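Section 3. Planning and Budgeting for a Handling Cell

3.1 Before you order

This section covers what to decide before placing an order for a Sketlow arm and its end effectors. Mechanical installation is in Section 4. Wiring is in Section 5.

Complete the steps in order. Lareo quotes are built from the answers, and a change made after step 4 normally means a new quote.

1. List the material to be handled. Record sheet size, weight and stiffness, and whether the sheet arrives flat or already folded. Folded paper and flat paper are separate entries.

2. Record the number of picks per shift. If the figure is below 600, one arm with one set of fingers is enough. Between 600 and 1,000, order a second set of fingers as a spare. Above 1,000, request a site review.

3. Measure the work surface. Note the material, any joints or grout lines, and how far the surface is from level. The arm may work directly over a tiled floor, provided the base is fixed to something rigid.

4. Choose the finger type from 3.2.

5. Add consumables, spares and training from 3.3.

6. Send the completed sheet to your supplier. Quotes on the current price list are held until Fri 29 November.

Note: Do not leave the pick figure blank. A blank is read as the lowest band.

3.2 Choosing fingers

Two finger types are offered for thin material. The Espinoza type is a machined metal pair with replaceable faces. The Gundaseck type is a printed plastic pair, lower in cost and quicker to replace. Both fit the same mount, and both can be kept on site and swapped without tools.

For folded paper, plan on gripping at the narrowest point of the fold. The layers are pinched together there and the rest of the sheet is left free to spread. This needs clear space above the grip point, and the space should be measured with the sheet open, since a folded sheet can fan out well past the width of the fingers.

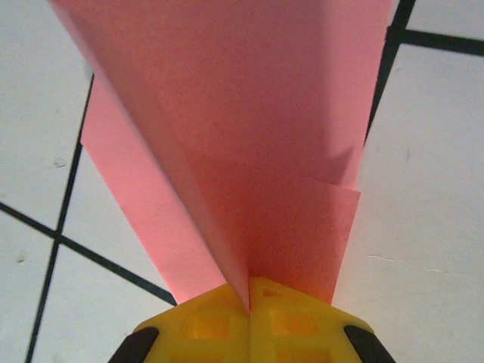
Manual issue 7

With a pinch grip of this kind, the paper can fill most of the wrist camera's view. Colored paper on a pale floor gives a clear outline, but the floor itself may be hidden behind the sheet. If your process depends on seeing the surface during a move, budget for a second camera on a fixed stand. It cannot be added to the wrist bracket later – the bracket has one position only.

Caution: Printed fingers must not be used near heaters, lamps or hot glue equipment. Order the metal pair for these stations.

Caution: Keep hands clear of the fingers whenever the arm is powered, including during trial picks with paper.

3.3 Spares, consumables and running costs

Enter each item on its own line of the budget sheet.

1. Fingers. Allow 3 printed pairs per arm for the first year. Metal pairs are quoted singly.

2. Pads. Order these with the fingers. Pads bought separately carry a handling charge.

3. Test stock. Set aside a supply of the actual paper you intend to run. Office paper is not a substitute for tissue or card.

4. Training. One session is included with each arm. Further sessions are charged by the day.

5. Service. The service year runs from April. Orders placed partway through are billed for the remaining months.

Note: Freight and import charges are not shown on the price list. Ask for them in writing.

3.4 Phased purchase

Sites with an uncertain workload may buy the arm and one set of fingers first and add the second camera stand later. Reserve the floor space and the cable run at the start. Moving a base after commissioning requires a full recalibration, and this work is charged at the site rate.

For base dimensions and fixing points, see 4.1.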